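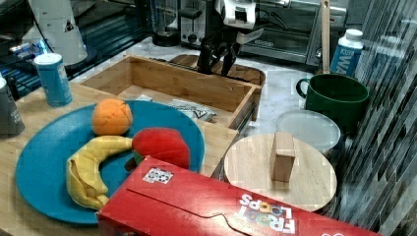 Contrôle de la cuisine partagée, étage 2 – mes notes d'avril

Je fais le tour un dimanche matin, avant que les gens descendent pour le café, et je coche au fur et à mesure. Darren Treloar a repris la grille de l'an dernier, je l'ai gardée telle quelle (même la ligne sur la hotte, un peu floue, on verra ça !).

Électricité

Prises près de l'évier : OK. Le différentiel saute bien au bouton test.
Rallonge Marciniak : à retirer. La gaine est pincée près de la fiche, je l'ai déjà signalé à Krystyna Śliwiński.
Éclairage sous meuble : OK, mais un tube clignote.

Plans de travail et planches

Joints autour de l'évier : à refaire côté fenêtre, ça noircit.
Planches : OK, pas de fissure.
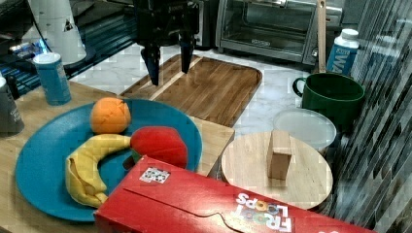
Pour les planches, je rappelle ma petite manie : crues d'un côté, cuites de l'autre, et on ne range jamais une planche humide à plat. Celles en bois avec un rebord, comme celle posée sur le plan marbré, sont très pratiques pour le jus, sauf que le rebord garde aussi les miettes – un coup de brosse dans l'angle, s'il vous plaît. Hanna Górecki en a commandé une de plus chez Nivwood, elle servira pour le pain.

Cuisson et chaleur

Plaques : OK, boutons durs à tourner mais OK.
Hotte : filtre gras, à passer au lave-vaisselle.
Extincteur : plombé, accessible, fiche numéro 137 à jour.
Couverture anti-feu : présente, crochet desserré. 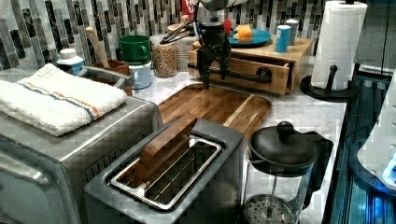 Côté petits appareils, je suis plutôt contente cette fois, les cordons sont propres et les fiches tiennent bien. Reste la question de la place : avec le mini-four en inox à gauche et tout ce qu'on aligne sur le comptoir, on finit par coller les choses aux grilles d'aération, et ça je n'aime pas du tout. Même remarque pour le petit meuble en bois, dont le tiroir est entrouvert : on referme, sinon quelqu'un s'y cogne la hanche (moi, en général).

Sol et passages

Tapis antidérapant : OK.
Seuil de la réserve : bande à recoller, Edmund Pawłowska s'en charge.
Sortie de secours : dégagée.

Prochain passage le 17, même grille. Si le tube clignote encore, j'appelle Rasham.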